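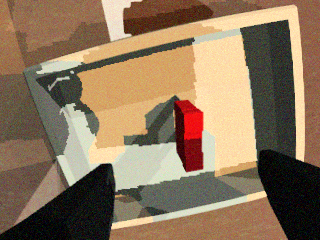
Red block in the tray, view from the gripper, Carix simulator.

Is the Bremby sim-trained picking package worth paying for?

Posted by Xiomara Crenshaw

We run a small shop that kits hardware for furniture makers. One person spends most of the afternoon taking parts out of trays and putting them in bags, and I've been asked to find out if an arm could do some of it. The arm itself we can get secondhand. What I can't judge is the software.

Bremby is offering us a picking package that comes with a "pretrained skill" and a license for the Carix simulator, so you can practice new parts on screen before you try them on the arm. The price is $500 a month with a 6 month minimum. The sales rep says the skill was trained on 200 tray layouts and that "most customers" are picking real parts within a week. I asked which customers and got a brochure.

The render at the top is from the trial license. You get the two fingers, a tray on a wood surface and one red block standing up in it. I can't get past how rough it looks. The colors break up into flat patches with jagged edges, and parts of the tray wall are close to black. Our trays are clear plastic, our parts are zinc and shiny, and they lie in a heap. I asked if that matters and was told the model "learns past the visuals." Is that a real thing or is it something you say to people like me?

I'd also like to know what happens when it misses. The trial gives you a success score at the end of each batch, but no explanation of what counts as success. If it touches the part, is that a pick?

Not looking for a lecture on how automation is the future. I want to hear from somebody who has paid for this or something close to it.

Reginald Ostrowski

I set up a system like this at my last job, from Abernathy, same general idea. Grainy pictures didn't bother me much and I don't think they should be your main worry. Training on ugly or scrambled colors is a normal method. The thinking is that if the model sees enough odd-looking versions of a tray, your real tray is one more odd-looking version. Sometimes that works very well. So the rep didn't lie to you, but "learns past the visuals" skips the part where you have to test it.

What I would worry about is the block. A single upright block with space on both sides for the fingers is about as easy as picking gets. It tells you nothing about a heap. Ours did fine on separated parts and fell apart when two of them overlapped, because the fingers had no place to go. Shiny metal was bad too, and clear plastic was the worst of all. We ended up putting gray liners in the trays, which helped more than any software update we got.

On the score, make them write it down. Ours counted a pick as soon as the part left the tray. If it dropped on the way to the bag, that was still a pick. I only found out because the number on the screen and the number of full bags didn't agree.

Things I would ask for before signing:

- A run on your parts, in your trays, on a real arm, with you in the room
- The definition of success in the contract
- What 200 layouts means. Were there 200 different trays, or one tray with the part moved 200 times?
- Who pays for retraining when you add a part
- A way out before the 6 months are up if the test fails

If they won't do the first one, I'd walk. A screen trial costs them nothing.

Settimio Monti

just get a vibratory feeder, you dont need a robot for this. cheaper and its been around forever

Ingrid Alcantara

A feeder is fine for one part all day. She said kitting, so it could be a different mix every hour, and then you're buying a bowl for each part.

I did the Bremby trial in November and didn't go on with it. Support was polite and answered the same day, I'll give them that. I sent in 5 sample parts and got back a video of the arm picking 3 of them. When I asked about the other two I was told they were "on the roadmap." One was a flat washer. I don't know how you sell tray picking to hardware people with washers on the roadmap.

I agree with Reginald about the live test. Also check whether the Carix license stops when the monthly plan stops. In the terms I was sent, it did, and anything you had built in there went with it. They may have changed that since, so read your own copy.

Tenen quoted me too, for a flat fee. I never got far enough with them to say if it's any good.

We use cookies to keep you signed in and to see which pages get read. By continuing to use this site you accept our cookie policy. Accept | Manage settings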